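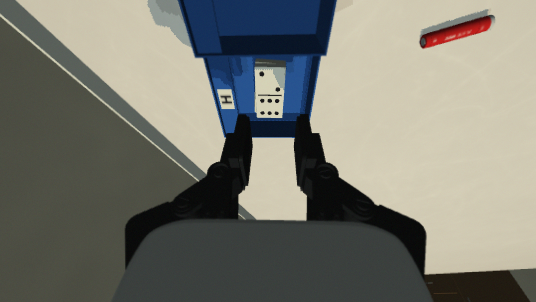
Stitden Library to Lend Games and Puzzles at All Branches

Last updated: 4:15 p.m.

The Stitden Public Library will begin lending dominoes, board games and jigsaw puzzles from all eight of its branches in January, under a plan approved by the library board at its regular meeting.

The collection will open with 507 titles. The library expects it to reach 1,000 by the end of the second year, with purchases paid for from the existing materials budget and a grant from the Steritz Foundation. No change to the library tax rate is proposed.

Cardholders in good standing may borrow two games or puzzles at a time for three weeks. Items may be renewed once if no other patron has placed a hold. As with books, there will be no daily late fees, but a replacement charge will apply to any item not returned within 40 days of its due date.

The plan follows a trial at the Ifans branch, where a smaller set of games was offered last winter. According to the library's report to the board, most titles at Ifans were on loan for the greater part of the trial, and families with school-age children and adults over 60 were the most frequent borrowers. Dominoes, checkers and large-piece puzzles were requested most often.

Missing pieces were the main concern raised during the trial. Each item will now carry a contents card, and staff will check it on return. Patrons who lose a single domino, card or playing piece will not be charged for the full set. The library will keep a stock of spare parts at the Ifans branch and will retire a set only when it can no longer be played.
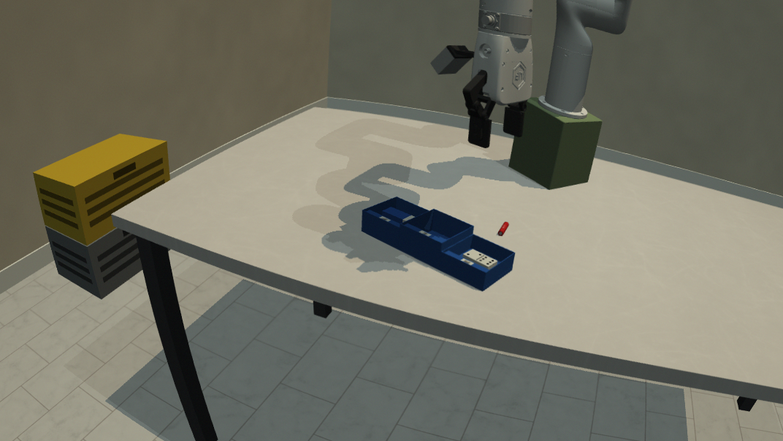
A pale tabletop with slim black legs on a tiled floor.

The board also approved new tables for game play inside the branches. The tables will be placed away from quiet study areas and may be used without a reservation during regular hours. Groups wishing to hold a weekly game session may apply for a meeting room under the current room policy, which allows free use by nonprofit and informal groups.

Games may be returned to the service desk at any branch. They may not be left in outdoor book drops, as boxes can open in the chute.

Patrons wishing to donate games should wait until the collection has opened. The library will accept complete sets in good condition after that time and will publish a list of wanted titles. Electronic and video games are not part of the program.

The full list of titles will appear in the online catalog before lending begins. Printed copies will be available at each branch.

Shares: 40 | Comments: 4

bramblegate
Good news. We used the Ifans games all last winter and my kids are still asking for the checkers set.

old_mill_rd
Will the Steritz Avenue branch get tables too? There is hardly room to sit there as it is.

jjp_stitden
I would rather see longer evening hours, but I will probably borrow a puzzle.

double_six
Please buy at least one domino set with large pips. My father plays every day and can't read the small ones.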